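A gripper that let go for no reason

8/21/19

I said in June that I would write up the dropping problem once we understood it. We understand most of it now, so this is the write-up. It's longer than I wanted.

The setup, for people who haven't read the older posts: two arms share one table, and the job is moving small food items from a plate to a tray and back. Each arm has a black gripper and a small wrist module, and the cable for the gripper runs back along the arm. The table is marked off with tape so that we can put things back in the same place between runs. We call the project Fosska. The control software is our own and is called Sala, and you will see that name a lot below.

The fault was simple to describe. The front arm would pick something up, lift it, start the move, and open its gripper halfway across. The log showed no open command. The gripper reported "closed" the whole time it was open, and then at the end of the move it reported "closed" again and the program carried on as if it had delivered something.

Nobody was hurt and nothing broke, but I count it as a safety matter and I logged it as one. A gripper that opens by itself is a gripper you can't trust near a person's hands, and one that lies about its state is worse. We were moving soft light things. If we had been moving a glass jar I would be writing a different post.

First wrong idea: grip force. Henryk Górecki thought the items were slipping, and we raised the force setting twice. We squashed a fair amount of fruit and the drops continued. We should have looked at the video before touching the setting. When we did look, the fingers were clearly moving apart. Nothing was slipping.

Second wrong idea: software. This one was mine and it cost us the most. Sala keeps a command queue for each arm, and I was sure that a stale command meant for the rear arm was landing on the front one. I had good reasons. We'd had a bug like that in the spring, and the drops seemed to happen more when both arms were active. I spent a week adding log lines. Then Nikola Szulc turned the rear arm off completely, ran the front one alone, and got a drop before lunch. I took most of the log lines back out.

After that we did what we should have done at the start, which was run the same pick over and over and write down where the arm was each time it failed. We did 1,354 picks and got 45 drops. Nikola and Hubert Jabłońska took turns sitting at the table with the handheld while I went through the records at my desk. 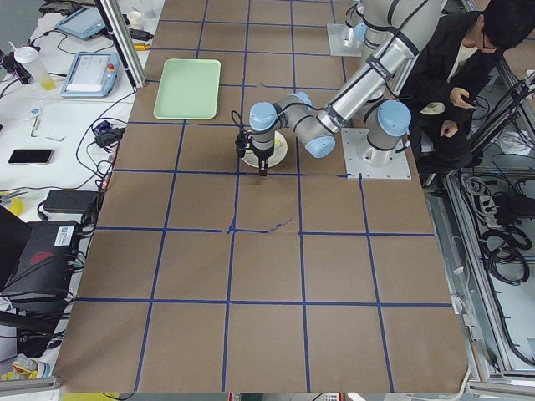 The drops were not spread evenly. Almost all of them came in the part of the move where the wrist turns while the elbow is still bending. If we planned the same move so that the wrist turned first and the elbow followed, we got 2 drops in the whole set. If we turned the wrist last, we got most of the rest. That pointed at the cable.

The gripper cable has a fixed length between the strap on the forearm and the connector at the wrist. Somebody (me, I checked the notes) had moved the strap back a little in May to stop the cable rubbing on a joint cap. That made the free part tight in one particular pose. In that pose the cable pulled on the connector, the connector lost one contact for a moment, and the gripper's own controller restarted.

On restart the gripper opens its fingers to find its zero position. That is in the manual. It takes less than a second. Then it waits for a command, and our code, which remembered sending "close" and never asked again, kept showing the last value it had. So the gripper wasn't exactly lying. Sala was repeating old news.

I want to be clear that these are two separate faults. The tight cable made the gripper restart. The cached value hid it from us. Had we fixed only the cable, we would still have a system that can't tell when a gripper has restarted, and the next loose connector would have done the same thing.

What we changed:

The strap is back where it was, and the cable has slack in every pose we could put the arm into by hand. The rubbing that made me move it in the first place is handled with a bit of sleeve over the cable.

Sala now asks the gripper for its state during every move and drops the cached value if the answer is late. If the gripper says it has restarted, both arms stop and stay stopped until a person clears it on the pendant. Witold Jakubowski argued for stopping only the arm with the fault. I didn't agree, given that they share a table, and we left it at both.

The gripper no longer opens on restart. There is a setting for it. With that setting it holds where it is and waits, and you have to run the zero routine yourself with nothing in the fingers. It's a little annoying in the morning. Kwaku Essien wrote a short startup script for it, so now it is one button.

We also wrote a rule that nobody reaches onto the table to rescue a dropped item while a program is running. We all did this during the tests, me included. You see a thing roll toward the edge and your hand goes out. Press stop first, then pick it up.

After the changes we ran 3,000 picks on the front arm with the bad move order on purpose. No drops. We then unplugged the gripper in the middle of a move to see if the stop worked, and it did. I haven't repeated the full test on the rear arm. Its strap was never moved, and it has had no drops that I know of, but it runs the same software and had the same blind spot, so it will get the same test when the table is free.

One thing is still open. A few of the 45 drops came in poses where the cable should have been loose. Hubert thinks the connector was worn by then and would let go with any shaking. That's possible. I've swapped the connector and kept the old one in a bag, and I'd like to put it under a microscope the next time I'm over at Clonomitz. If it shows anything I'll add a note to this post.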